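My first winter with tide tables

2020-09-12

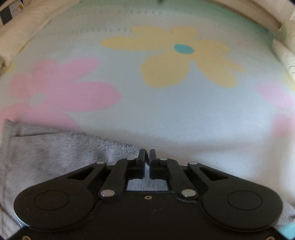

When I moved to the coast I did not know that I would become a person who reads tide tables with the breakfast. In my country of birth the sea is nearly flat all the year, and when somebody says "the tide" it is more a word from books. Now I have lived here three winters, and this last one I spent with a small logger tied to a jetty, trying to understand how much energy goes past my own street. Several readers asked me to write it down properly, so I try.

First, what I wanted to know. There is a narrow channel between our side and the island, we call it the Urel passage, and when the tide is running the water makes a sound there that you hear from the parking lot. Every newcomer says the same sentence: why don't they put a turbine in it? I said it too, in my first week, to the man in the hardware store, and he looked at me like he has heard it many times. So the question of my winter was simple. Is it a good place for a turbine, or does it only sound like one?

The theory is not difficult to say. The power in moving water grows with the cube of the speed. If the speed is double, the power is eight times bigger. For this reason the average speed tells you very little, and the fast hours are nearly everything. A passage which runs at one metre per second all day is poor. A passage which sleeps most of the day and then runs at three metres per second for a couple of hours can be quite rich. I knew this from school, but I did not feel it until I had the numbers in my own spreadsheet, where a whole quiet night gives a column that is almost zero and then one hour in the morning is taller than all the rest together.

My instrument is modest. It is called Pustora, it costs less than a used bicycle, and it was made for fish farmers. It hangs on a line and measures how much it is tilted by the current, and from the tilt it calculates a speed. The manual is four pages and one of them is the warranty. I bought it second-hand from Gordon Morin, who had it on his oyster lease and wanted something with a display. He also let me use the end of his jetty, on the condition that I scrape the ladder. I scraped the ladder twice. The mussels there have an opinion about it.

I left the logger in the water for 43 days. It saves one value every half hour, so in theory I should have more than two thousand values, but there was a gap. Weed caught on the line during the second week, and for two days the instrument reported that the sea was going very steadily in one direction, day and night. I am a careful person, so I believed it for one evening before I went to look. After I removed those days I had 1968 values left, and later I did not trust a few of them either.

Then comes the analysis, and here I must confess a mistake. I made the first calculation with the mean speed, and only afterwards I took the cube of it. This is wrong, you must take the cube of each value first and then the mean. My first result was very small and I was already writing a sad post about it. When I corrected the formula the result was almost three times bigger and I became too happy. I made tea and told my sister on the telephone that we live beside a power station. She asked if it will make my bill cheaper. It was a good question.

The good spirits lasted until I thought about the jetty. A jetty is built where the boats can lie calmly, so of course it is not in the fast water. The middle of the channel is certainly faster, but how much faster I can't say from my data. Gordon took me out in his skiff in July, at the strongest ebb of the month, and we let an orange float drift between two marks on the shore that are 342 metres apart on the chart. We did it several times. The float was much quicker than my logger said for the same hour, but it also went in circles near the rocks at Caron, and one time it went under a mooring buoy and we waited for it a long while. I don't want to give a number from this. It was a nice afternoon and the sandwiches were wet.

What I can say is about the shape of the curve. The ebb is stronger than the flood at our place, and it is shorter. I had expected them to be like mirror images, because in the schoolbooks they are drawn like this. In my plot the flood is a low, wide hill and the ebb is a narrow tower. For a turbine this matters, since a machine that turns both ways will earn most of its living in one of them. It also matters for people who swim. The older neighbours all know it without any plot. When I showed my curve to the lady at the bakery she said yes, you never go out on the Caron side after high water, as if I had discovered that bread is baked in an oven.

Then there is the depth. On the chart the middle of the passage has 17 metres at low water, but there is a shelf on the island side where it is much less, and exactly over this shelf the water looks most impressive. It is the white, noisy part. I learned that noisy water is not what the engineers like. Turbulence shakes the blades and makes them tired, and the energy that you hear is energy that is already lost. So the part of the passage that makes everybody say "why don't they put a turbine in it" is perhaps the worst part for a turbine. The smooth dark part beside it, which no tourist photographs, would be the better one.

I wrote also to a small company, Busness (yes, it is spelled like that, I checked it three times before I sent the letter). They do surveys for harbours. I expected no answer, but they sent me a kind email and explained what a real measurement would need: an acoustic instrument on the bottom, looking up through the whole height of the water, for at least one lunar month and better two, and a second one further along to see how different it is. They also asked me about the electrical line. I had not thought about the electrical line. The cable to our side of the passage is old and thin and ends at the boat ramp, and from there it is a long way to anything that can take more than a few houses' worth. I walked it one morning and counted the poles until it began to rain, and then I walked home.

So this is my honest state of knowledge. There is energy in the Urel passage. It comes mainly in the ebb, mainly around the spring tides, and I have measured only the slow edge of it. If somebody wanted to supply the fish shed and the streetlights, maybe it is possible. If somebody wants to supply the town, I have my doubts, and the doubts are more about cable and salt and winter storms than about the moon. The moon is very reliable.

Some practical notes, if you want to try the same in your own channel. Put fresh grease on the seal of the logger, even if it looks fine. Write the time zone on the first line of the notebook – I lost an evening because half of my table was in summer time. Use a thicker line than you think, and a colour that you can see from a boat. Ask the harbour office before you hang something in the water; ours only wanted a phone number and my name on a piece of tape. And look after the instrument every week, also when the weather is bad, because weed has no calendar.

For the next winter I would like to put the logger further out, on one of the old mooring blocks, if I am allowed. Gordon says the block nearest to the channel has not been used for years and the chain is still good. I have asked for the permission and they told me to send a drawing. I am not good in drawing, but I have started one on the back of the tide table for August, and the block looks already like a block.

The spreadsheet I will put online when I have cleaned the column names, at the moment half of them are in my mother's language. If you want it before, write to me and I send it as it is.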